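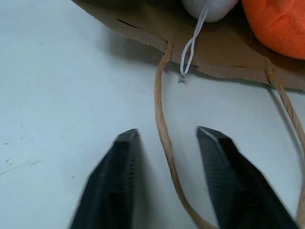
Dzifa Fiadzo

Wrist view from the bag task. The planner is Rivari, with a learned grasp head running on the wrist stream and a Cartesian impedance controller underneath. Control loop is at 300 Hz, grasp proposals at 3 Hz.

The problem is the handle. The proposal lands on the twisted paper cord between the fingers, which is what I want, but the yaw estimate flips by close to a half turn from one proposal to the next. The planner treats each flip as a new goal and the wrist starts to unwind. I have tried a median filter over the last few proposals and it only delays the fault.

Has anyone run a thin, curved target like this without a depth camera?

Abelardo Taipe

Parallel jaws are symmetric, so a half turn is the same grasp. Fold yaw into a half-circle range before it reaches the planner, then pick whichever of the two solutions is nearer the current joint state. A median on raw angles will give you rubbish at the wrap.

Wumpini Frimpong

Agree on the wrap, but I doubt it is the whole fault. There are two cords in view, the one in the gap and another to the right of the right finger. Same colour, same twist, different direction. If the head is scoring both, you will get jumps whatever you do with the angle. Log the pixel position of the top proposal as well as the yaw.

Dzifa Fiadzo

Logged it. Over 60 proposals, 26 were on the right-hand handle. So it is both faults. Folding the angle stopped the unwinding, but the target still hops.

Akosua Bonsu

Then crop. Mask everything outside the finger gap once you are inside the approach distance. We do this in Quartey and it is four lines of config.

Wumpini Frimpong

I would not crop. If the cord slides out past a fingertip you are blind to it and the head will pick whatever is left, such as the edge of the bag or that white cord with the bit of metal on the end. Add a cost for distance from the last accepted target and keep the full image.

Akosua Bonsu

If it slides out you should abort and back off anyway. A soft cost hides the failure.

Dela Gbeho

You can have both — soft cost for selection, hard limit for abort. What does the controller do when a proposal is rejected? Ours held the old goal with no timeout, and that cost us most of a week.

Dzifa Fiadzo

It holds the last goal, no timeout. I will add one, try the soft cost first and post the logs in July.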